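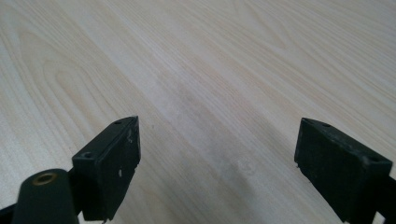
Kombo Hand Gripper - finger blocks and care

I've been looking after our Kombo hand grippers since last October, and Mercy Were asked me to put what I do onto the product page so people stop emailing her (hi Mercy!). It's mostly finger stuff. The fingers are the part you'll be touching, cleaning and sooner or later swapping.

Each finger is a black block with two small screw holes in its narrow top face. Back the screws out a little at a time, one then the other, and the block lifts off its bracket. If it doesn't want to move, wiggle it, don't pry! I pried one once with a flat screwdriver and ended up ordering a bracket as well.

Before a new pair goes on I wipe the bracket with a dry cloth and look down its length for burrs. Then both screws go in by hand until they touch, and only after that do I reach for the driver. Left first, then right, then open the jaws all the way and set the tool over a plain tabletop so you can compare the two top corners.

Rultby parts notes, page 18
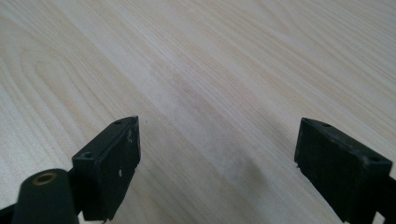
Little white scuffs on the inner face, like the ones on the left finger, don't bother me and I keep running a pair with those. A ridge you can catch with a fingernail is another matter. Sand it flat if it's tiny, otherwise swap the pair. Always the pair - a fresh block against a tired one closes crooked and you'll be chasing it all afternoon.

The brass ring in the end of the round post gets a cotton swab and nothing else. No oil. Kibet Odera oiled his and it picked up so much grit we had to strip the whole post (he's forgiven, mostly).

I log every swap by how many hours the pair has run. My best pair went 266 hours and the worst went 210, same batch, same kind of work, so I really can't give you a neat number. Check them every 32 hours and you'll be fine.

Ordering: finger blocks are sold in pairs, left and right, screws included. Brackets are separate. Write to Faith Biwott at the Pulorport counter and tell her which side you need for a bracket, they're mirrored and she will ask. Wanting Gu handles returns. If you have the older Ondska version, check your hole spacing against the drawing before ordering, the blocks look the same but the screws won't line up.

- Sille Holst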